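Module 4: Costing a desk-side arm
Handout, revised 26 November 2019

Read this before the October price lists are handed round. The working case is a single arm at a home desk, planned first in simulation.

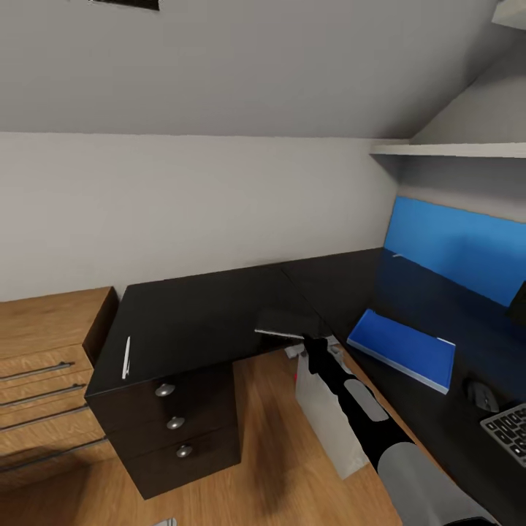
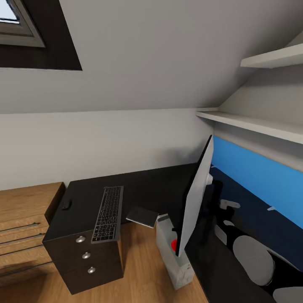 Simulated room for the working case: black desk, drawer pedestal, sloped ceiling.

4.1 Order of spending
Cost the simulation before any hardware. The Plamura licence is charged per seat, at 28 euros a month. Room models are bought separately. Allow 105 euros for each one, plus staff time for checking dimensions against a site survey.

4.2 Reach and mounting
Do not ask for a quote on an arm until reach has been tested in the model. A sloped ceiling limits the height of the elbow, and a longer arm may be less useful than a short one. Jorero and Deák both sell clamps separately from the arm; enter these on their own line.

4.3 Gripper
The Meluvmont gripper is listed at 574 euros without cable or spare pads. Pads are consumables and belong in the running budget.

4.4 Items often left out
Delivery and return carriage
Emergency stop and wiring
Insurance during the trial period
Desk repairs

Exercise: draw up a first-year budget for four seats and one gripper. State which costs recur.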